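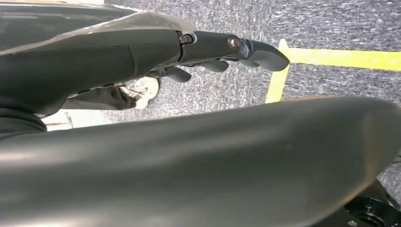 One finger on our Skunden hand has stopped curling when told to, and I'm at my wits' end
Marama Te Moana

Hello all, and sorry in advance for the length. We have a Skunden hand on our arm at work, and since November the pointing finger has been having sulks. I send it a fist, the others curl under nicely and that one stays straight out, aimed at the floor tape like a disapproving aunt. Restarting cures it for a while, then it comes back, usually after 28 minutes or so of steady gripping. What frightened me was this morning, when it was stuck for ages and then snapped shut all by itself while I was leaning over to look. I wasn't hurt, but my sleeve was very nearly in it! The controller log (we use Flundus) says "code 33, position not reached" and nothing else. The round screws at the knuckle and the middle joint look fine to me. Should I tighten them? Is it safe to carry on in the meantime?

Ravinder Arsenault

Oh Marama, please don't carry on with it. I'm glad you and your sleeve are all right. A finger that sticks and then lets go is still trying to reach the last position it was given, so whatever was holding it back can give way at any moment, and restarting only clears the message. Power the whole thing off at the wall before anyone puts a hand near it, and then wait a few minutes - ours at Otlow holds a little charge after the light goes out.

Once it's dead, move the finger very gently by hand and compare it with its neighbour. If it feels gritty or catches, I'd suspect the tendon inside. We had just the same thing last winter and it was a frayed one, rubbing near the knuckle. Please leave the screws alone for now. I nipped ours up a touch too far, feeling rather pleased with myself, and made the sticking a good deal worse. If it moves freely, look at the motor temperature in the log. Ours was getting up to 78 degrees before it gave up.

Do write it up in your near-miss book too, even though it feels like a fuss over a sleeve.

kettle_on

had this, was the cable. try a new one

Marama Te Moana

Thank you both so much. It's off at the wall with a note taped to the plug, and I've tried the finger by hand. There is a definite catch just as it starts to bend, so I fear it's your tendon, Ravinder. I've written to Kamolrat, who supplied it, and they say 3 weeks for a replacement finger. I'll swap the cable as well while I'm waiting, as we have a spare in the drawer.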